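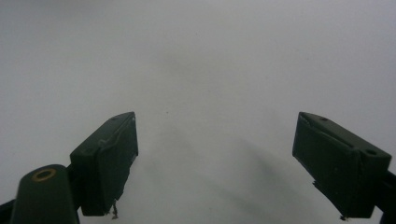
28th May

Worktop, second coat. Wiped it down with the Prarkico stuff, let it sit 90 minutes, wiped again. Aarti says it now looks like the inside of a fridge. I'm taking that as praise.

One dark speck, near the middle, very small. I have spent more time on it than on the entire first coat. Mohit offered to sand it out. Mohit also offered to sand out the drip in September, and we all remember how big that got — so the speck stays until I've slept on it.

Shelf parts still in the hallway. Sunita wants the bench back by 4. Told her fine, as long as no mugs go on it.

To do: ask Kanchan for the finer pads, the 33 pack. Find lid for the tin.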